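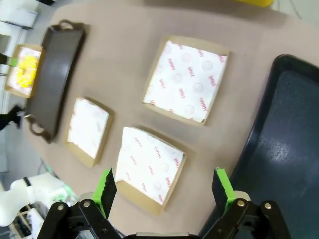

The tray bench at the Povcombe demonstration, with one liner filled and the fingers at the centre tray.

Stoltance tray-handling station

Reading time: 7 minutes

The Stoltance is a single-arm station for picking up, moving and setting down lightweight food trays. It comes from Zondell, it runs on Lappalainen control software, and it can be seen at work most months at our unit in Povcombe, where the parking is poor and the coffee is a matter of opinion.

It handles trays. We mention this early because the name has led people to expect something grander, and one visitor drove a fair distance believing it was a dishwasher.

What it does

Small paper trays are a nuisance to automate. They weigh next to nothing, they arrive slightly squashed, and the paper liner is never in the same position from one tray to the next. Some liners sit flat. Some have been folded on the diagonal by a person thinking about lunch. A machine that expects a rigid box in a known place will crush the first one, miss the second and report that all is well.

The Stoltance looks at the bench through a camera at the wrist, picks a tray, chooses an approach and closes a pair of parallel fingers on it. If the tray gives more than it should, the fingers ease off. If the tray isn't there any more, the arm goes back up and looks again. It has no opinion about being made to do this repeatedly, and at demonstrations it is made to do this repeatedly.

It can work with:

Kraft-paper food trays, lined or unlined, in mixed sizes
Handled serving trays
Shallow plastic trays with a raised rim
Most things of a similar build, after a trial on the bench

It does not fill the trays, season anything or take payment. It will carry a filled tray, at a reduced speed which you can set, and which people always set too high the first time.

The demonstration

We would sooner show you the station than send you a film of it. Films of robots are all alike. The music starts, the arm moves beautifully, and the bit where somebody re-laid the table eleven times has been taken out.

At Povcombe the table is laid by whoever is standing nearest. Trays go down in different sizes, at whatever angle they land. The liners are the ordinary printed kind, covered in cheerful red lettering, and we chose them on purpose. A plain sheet is kind to a camera. A sheet with "YUMMY" and "SPILL" repeated across it, crumpled, with the bench lights bleaching out half the print, is much closer to what you will have in your kitchen. One tray gets a heap of something yellow in it, so there is a filled one among the empties. A brown serving tray and a big black one go on as well. The black one is shiny and throws glare back at the camera, which makes it the most useful object on the table and the least popular with our engineers.

Then the arm is started and you may stand behind the line with your arms folded. Most people do.

Demonstrations are run by Leena Ahonen, who set up the Povcombe bench and has heard every joke about robots stealing chips. She begins at 10.30 with the arm switched off, so you can look at the fingers properly and ask about cleaning. The moving part follows, and after that the bench is yours. Bring your own trays if you can. Bring the bad ones. A visitor from a school catering firm came in December with a carrier bag of trays that had been stored under something heavy, and it was the best morning we've had. The station managed the flat-bottomed ones without fuss and sulked over the ones that had gone banana-shaped. Leena spent the next half hour changing the approach angle while the visitor ate our biscuits. By the end it was taking most of the bananas too. The few it refused are still in a drawer here, and we get them out when we feel we're getting above ourselves.

What people ask

Will it squash the food? It grips the tray, and the grip is set low to begin with. You can make it squash the food if you turn the force up and ignore the warning. One visitor wished to see this and was indulged.

How fast is it? Slower than your quickest member of staff at the start of a shift. Faster than the same person after lunch. We can run your own trays at Povcombe and give you a figure for them, and we'd trust that over any number printed on a page, this one included.

Can it tell a full tray from an empty one? Yes, provided the contents show up against the liner. Bright food on white paper is easy. Cauliflower cheese needed some extra work — we'd rather not talk about the cauliflower cheese.

What happens if somebody moves a tray halfway through? The arm stops short, looks again and replans. Children at open mornings find this out within moments and then do it until they're taken home.

Does it need a cage? That depends on your site, your speed settings and your risk assessment, which we will help with but can't do for you. At Povcombe there is a marked line on the floor and a stop button, and both get used.

The fingers

The gripper is a black parallel type with two fingers on a linkage, and the bolts are left where you can get a tool on them. An earlier version had smooth covers over everything. It looked very smart and took ages to clean, and the covers ended up on a shelf.

Each fingertip carries a green pad. The green makes the pads easy to spot against the trays, and easy to spot on the floor if you've fitted one badly. They come off for washing and go back on in one orientation only, after some early feedback. Order spares with the station. Everyone says they won't need them.

Details

Arm: white, bench-mounted, supplied with a fixing plate and clamps
Gripper: parallel, two fingers, force adjustable in software
Fingertips: green pads, removable, sold in pairs
Camera: at the wrist, with a removable clear cover
Trays in one layout: up to 8
Payload at the fingertips: 1,000 g
Stored tray profiles as supplied: 281
Control: Lappalainen, through a touchscreen or your own system
Power: ordinary mains supply

The tray profiles deserve a word. Zondell has been adding them since the first Stoltance left the workshop, and a good many differ from one another in ways only a tray manufacturer would notice. You will use a handful. The rest are there because deleting one always turns out to upset a customer. If yours isn't on the list, adding it means putting the tray on the bench and letting the arm look at it from several sides, then telling the screen where you would like it held. The screen will ask you to name it. Please give it a sensible name. We have had support calls about "tray new new FINAL".

Setting it up at your place

You'll need a level bench that doesn't wobble, a socket and somebody willing to read the setup guide. A matt, pale surface is best. Ours is beige, and it has been described by visitors as restful and as the colour of a waiting room. Strong light from one side will cause trouble with glossy trays, so let us know if your bench is under a window. We can usually sort it out in the exposure settings, and a blind costs less than our time.

Keep cables behind the arm and off the working area. The guide has a drawing of this. The drawing is tidier than any installation we've visited, our own among them.

Allow a day for installation and part of another for training. Staff tend to pick up the touchscreen quickly. The harder lesson is leaving the arm alone while it thinks: there's a short pause before each pick, and people can't resist nudging the tray towards it to be helpful. It then has to start thinking again.

Things it isn't good at

Wet liners that have stuck to the bench. Trays stacked inside one another, unless you buy the separator, and even then only if the stack is reasonably straight. Very deep trays, which the fingers can't get round. Clear plastic lids, on which we are making progress of the sort that involves a lot of tape.

If your work is mostly one of these, tell us before you make the trip. We may still ask you to come, out of curiosity, but we won't pretend it's a sales visit.

Booking a visit

Demonstrations are free and kept small, so that everybody can see the bench and get a turn at spoiling it. Tell us what trays you use, whether they're lined, and whether they travel full or empty. Flat shoes, please, and long hair tied back. The building is the low one behind the tyre place, and the door sticks — push harder than seems polite.

Stations are built to order. Leena can give you a price and a delivery date once your trays have been on the bench, and she'll send them back afterwards if you want them. Few people do.

Get our newsletter: new tray profiles, Povcombe demonstration dates and the occasional apology. Unsubscribe at any time.

This site uses cookies to remember your settings. Accept all | Manage preferences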